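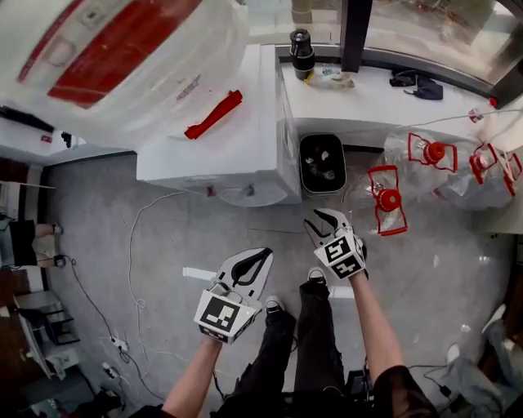

Page 4 of 61

Home | Rooms | Objects | Downloads | Contact

Print this page | E-mail this page

# Tulley Workroom Ledge

A data card for one room in the Modent household and workroom collection. The card covers the window ledge, the cabinet beside it and the floor below.

## What is in the set

The Tulley folder holds 465 pictures of the room in ordinary use. The full Modent collection has 2,000. Pictures were kept whether the room was tidy or not, and nothing was cleared away for them.

## Room notes

- Floor: gray concrete. Cables run across it, and there is a white power strip. A strip of white tape is stuck to the floor and is labeled `floor_tape`.
- Ledge: white, next to a large window that looks out on greenery. Small items get left here, such as a black bottle. A dark item near the bottle could be a cloth or a glove, so it is labeled `cloth_or_glove`.
- Cabinet: white, flat on top. A red plastic piece shaped like a handle lies on it.
- Water jugs: three, clear plastic, with red caps and red handle frames. They sit on the floor below the ledge.
- Trash bin: black, rectangular, with crumpled waste in it. The bin and its contents share one label.
- Wrapped goods: anything under plastic sheeting is labeled `wrapped`, plus a color if one shows through. The large bundle is `wrapped_red_white`.

## Labels

Labels are lowercase with underscores. Each jug gets its own label, even when two stand close together. Caps and handle frames are part of the jug. A loose handle is labeled `handle_loose` and is not matched to a jug. Cables are labeled by color only.

People are labeled `person`, with no further detail. Shoes and clothing are not labeled.

## Known problems

Clear plastic is hard to outline against a light wall. Expect loose edges on the jugs and on the sheeting. In the April release some white cables were marked as tape. These were fixed in the current files.

## Related folders

`cindeck/` covers a storage room with shelving. `edwards/` covers a kitchen and uses the same label list.

Last changed: Fri 25 October

Print this page | E-mail this page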